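So the grippers are finally at the stage where I can stop fussing with the workbench and start fussing with laundry! I printed the second Plunik body overnight (600 grams of white filament, ouch) and redid the cord so the trigger doesn't bind halfway. 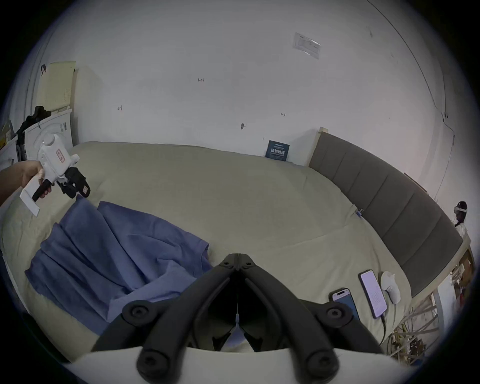 Garnau, October

Blue cloth on the bed, one gripper in my left hand, the other coming in from the front. Folding is way harder than blocks. Those curved black fingers want to slide over a crease, and I keep squeezing too late. Lina Aoun says try rubber tips, and she has a bag of them, so that's next. Then I still have to sort 172 practice runs, most of them bad. More after dinner, maybe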